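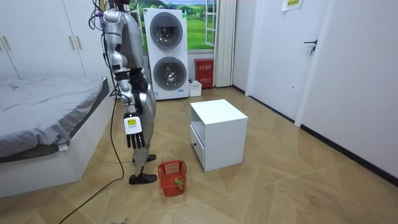

According to Jinlong Guo, a house rule for a walking robot is only worth having if the newest person in the room can follow it without asking, and the Urdale Code has been shaped by that thought from its first page to its last.

The Urdale Code (in full, the Urdale Code of Good Practice for Humanoid Robots in Furnished Rooms) is a set of voluntary rules for people who run two-legged robots among beds, cupboards and other household things. It was drawn up at the Hollero workshop in Urdale, grew out of a handful of notes pinned beside a door, and now runs to 435 clauses, a good many of them very short indeed.

Floors and cables

The longest chapter, and the one most people are fondest of, deals with the floor. Where a robot works on a trailing power cable, the code asks that its path be agreed before the robot takes a step, and that one named person (the "cable hand") looks after it and does nothing else until the robot has stopped. Baskets, toys and small tubs may stay out if they belong to the task, but their places should be written on the room sheet. Joints in tiled floors are to be checked by hand for raised edges, a slow job and rather a pleasant one on a quiet morning.

Standing and stopping

A robot standing still with its motors on is treated as a moving robot. Visitors keep 10 paces back where the room allows it, and in smaller rooms they wait outside the door. Hands should be empty and lowered before anyone walks up to the machine, and the stop button is tried at the start of every session, even when the same crew used it an hour before.

Records

Each session is entered in a log called the Xiao book, after the cupboard where the first one was kept. The Hollero copy holds some 3,976 entries, and Gøran Holmgren's index to it, finished one May, sorts them by room and by type of floor.

See also: Votesari checklist; Room sheet; Cable hand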